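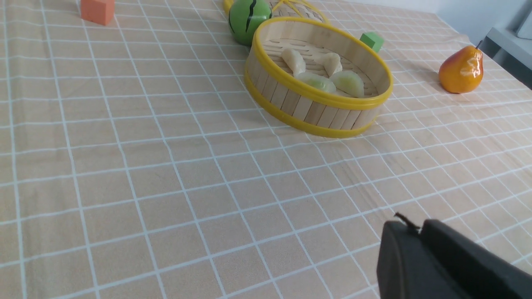

Olesia Moroz asks under last week's thread: if an arm can sort parts on a line all day, why can't it put away my lunch? It's a fair question and it deserves more than one post. Numbering them so replies land in the right place.

1/ The line has fixtures. Every part arrives at a known pose, at a known time, and somebody was paid to make that happen. A kitchen table has a basket wherever the last person left it. Most of the difference in cost between the two jobs sits right there.

2/ Our bench task at Merkwood is small on purpose. Four dumplings, one steamer basket, a few things on the cloth that don't belong in the basket: blocks, fruit. Two of the dumplings are white with pleats, two are pale green. Parallel gripper, wrist camera. Put the dumplings in, leave the rest alone.

3/ We have 1889 logged grasp attempts on it going back to September. I'm not going to post a single success rate, for the reason in 6/.

4/ The green ones are the problem. They are a bit translucent, and against a beige cloth at close range the contrast goes down to very little. The white ones have a ridge to find. When the detector loses a green one, it usually loses it in the last stretch of the approach, where the correction would matter most. 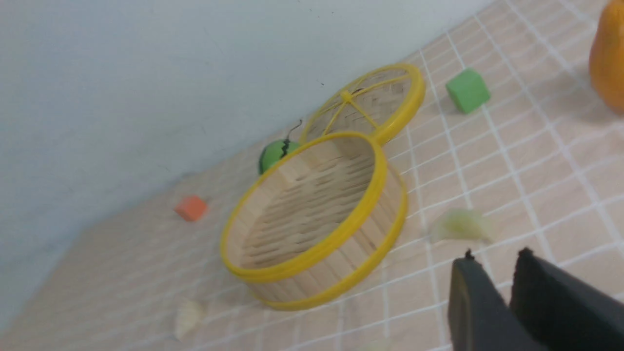 5/ Clutter. People assume the distractors are the hard part. For detection they mostly aren't. A bright green block looks like nothing else on our list. They matter for motion: the planner has to get two fingers down beside a dumpling without clipping the lid, the rim or the fruit, and a wrist camera has a poor idea of anything behind the fingers.

6/ Why no single rate. If you count "object left the table," we look good. If you count "object ended up in the basket," less good. If you count "all four in, lid never touched, nobody reset anything," the number drops again, and that last one is what a household would mean by done. Papers and product pages tend to report the first or second.

7/ Errors multiply. Four picks at 95 percent each gives you 81 percent on the full set, before you count the place step. Someone clearing a table does this dozens of times an evening and doesn't notice.

8/ The rim costs us more than I expected. It stands up from the floor of the basket, so the arm has to clear it, lower, release, and come back out the same way. With one dumpling already inside, there is less room for the fingers to open. With three inside, the placing order starts to matter. We now place far side first. That one rule helped more than the last round of training.

9/ Lighting. We run bright and diffuse, which is generous. The Pandey kitchen down the hall has one ceiling fixture and a window. We tried 300 attempts there and the green ones got worse again. The white ones barely changed.

10/ Speed. Our budget is 10 seconds per pick and we often use all of it. A person does the whole basket in less. For a shop floor running overnight, slow can be acceptable. For dinner I would not sit and wait.

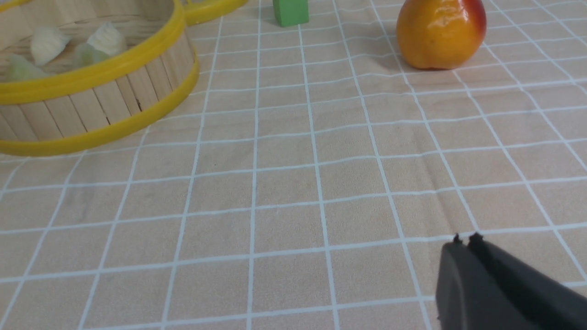 Wrist view: four in the basket, gripper over open cloth.

11/ So, Olesia's lunch. Shop floor, one product, bright light, a fixed tray: yes, you can buy that, and the integrator will earn most of the money. A table at home with soft food, a lid, and whatever else is lying around: no. Parts of it work on a good day with an engineer in the room.

12/ What I'd watch for this year is recovery. Drop one on purpose, move the basket mid-task, see what the system does next. Ours re-detects the basket fine and then tends to go back for a dumpling it has already placed. We're fixing the bookkeeping on that first. The Renura people are working on touch sensing in the fingertips, which would help with 4/, and I'll write it up when I've had my hands on it.

13/ Raw logs aren't public yet. The scoring sheet for 6/ is, link in profile.

Comments (4)

Olesia Moroz
OK, answered. I would settle for the version that only does the lid.

peklow_bench
Far side first matches what we see with trays at Peklow. Did you try a fixed order by color too, or only by distance?

dmr
95 per pick seems optimistic for anything see-through.

quiet_axis
Please publish the failures along with the scoring sheet. The sheet alone doesn't let me check 9/.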